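I have been a parent helper with the robotics club at our middle school for two years now, which mostly means I carry extension cords, cut up oranges and ask questions the kids find very easy. So take what follows as the opinion of someone who came in knowing nothing and has grown fonder of the whole business than she meant to.

I think school robotics has gotten too attached to the robot.

I don't say that to be unkind about robots! Our club, the Lonari club, built a very handsome one last spring for the regional meet in March. It had a name and a paint job and a part that spun. It cost 700 dollars, which we raised mostly by selling tamales out of Brisa Meléndez's garage (her mother made them, and if you were lucky enough to get the green ones you know why they went so fast). We placed ninth out of 40 teams, everyone cried a little on the bus, and after that the thing went up on a shelf. There it sits. I visit it sometimes.

This year Uriel Villaseñor, who teaches eighth grade science and runs the club, asked the kids to try something smaller and, I'll admit, duller sounding. They would teach by hand. You hold a gripper, one in each fist if the job calls for it, you do some plain household chore, and the recording of what you did becomes the lesson that a robot arm might learn from later. There is no parade in it. Half the parents wanted to know where the robot was. I was one of them, and I sent Mr. Villaseñor a rather long email on the subject, which he was kind enough to answer.

What changed my mind was watching a group of twelve-year-olds argue over how a person goes about picking something up. Do you come in flat, or from above? How wide do you open before you get there? Which hand goes first, and does the other one wait or help? These are children who have been plugging in their own tablets since they were four, and not one of them could tell the others how they did it. They had to slow down and look at their own hands. I went home and spent ten minutes unplugging the toaster and plugging it back in, and my husband asked if I was feeling all right.

The other thing I have come to like is that it spreads the work around. With a big competition robot, two or three kids who already know their way around a motor end up doing the good parts, and the rest sand things. Last year my own daughter spent most of February holding a flashlight. With the grippers everybody takes a turn, and the shy ones are often the best at it, being patient. Brisa keeps the log in a green notebook, 426 tries so far, with her remarks in the margin. "Too fast." "Better." "Damian sneezed."

I know the case for the competitions. They bring in the crowds, the shirts, the grandparents. The Zavala club across town has done it that way for years and their kids adore it, and I wouldn't take a single trophy out of their case. But a season that is all aimed at one afternoon in March leaves an awful lot of children with a flashlight in their hand. I would like to see our district put a little of its money - even a third would do - toward the slow sort of project, where the chore is ordinary and the thinking is done out loud.

We meet again after spring break, and I'm bringing the oranges.
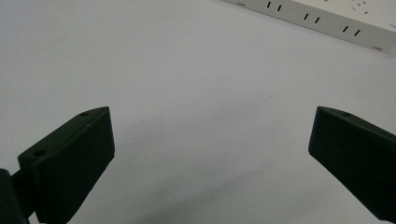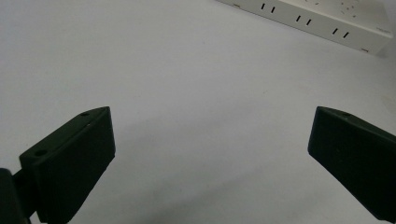
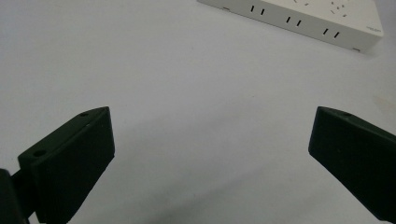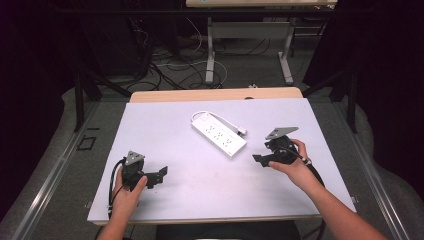

Grippers and the white power strip. The last picture shows both hands at work.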